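**Ticket 297 — Practice pads: thread snagging, slit won't stay closed**
Status: open (again)
Opened by: Menaka Bhattacharjee
Location: Herkwood skills room, bench by the sink

**Problem as reported**

The black thread catches on the pad surface on its way through, then lets go all at once. Stitches near the left end of the slit hold. Farther along, the edges drift apart like guests at a bad party. Two people have blamed the needle, one has blamed the thread, and everyone has blamed the Prinell pads, which are new and can't defend themselves.

**Tried so far**

- Swapped the thread for a fresh pack from the Trultia order. Same snag.
- Wiped the pad with a damp cloth. Same snag, cleaner pad.
- Cut the thread down from 400 mm to 60 mm. No snag, also no room to tie anything. Went back to 400.
- Turned the pad end for end. This made me feel better for one stitch.

**Thread, knots and pad**

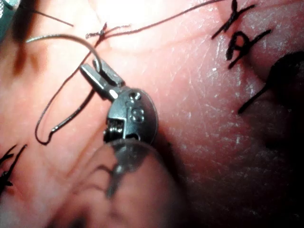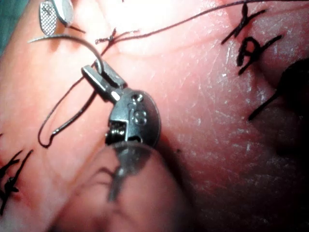
Black thread on the pink pad, with a knot at the slit:
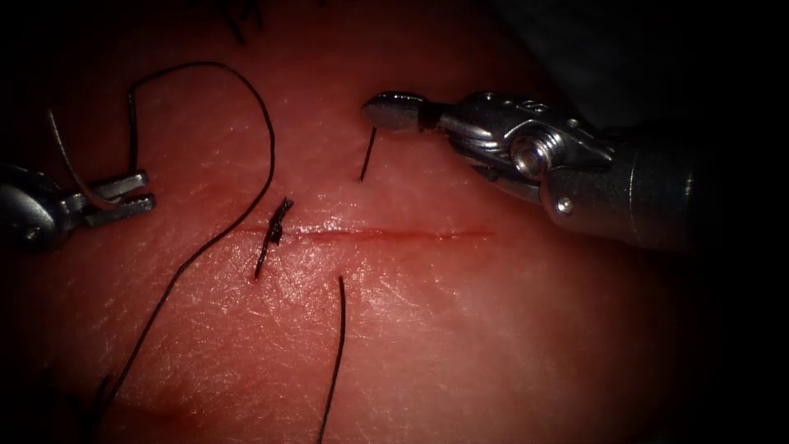 **Notes**

My current suspect is slack. If you leave a big loop lying around, the next throw finds it, and then you're untying something you never meant to tie. Park the loop off to one side before the needle goes in. I know this is on the laminated card. I wrote the laminated card.

Second suspect is the slit itself. Pads from the older box were cut deeper, and those edges sat together without any coaxing. I've asked Bermúdez for the lot number on the new box — the label got a coffee ring exactly where the useful part was.

**Update, 2:15 p.m.**

Lot 81, says Bermúdez. The older box is also lot 81. So much for the second suspect.

**Next**

- Run one old pad and one new pad with thread from the same pack.
- Stop pulling upward to tighten. Pull flat, across the slit.
- Keep the used pads in the tray until I've looked at them. Somebody keeps tidying my evidence.

Leaving this open until the old-pad run is done.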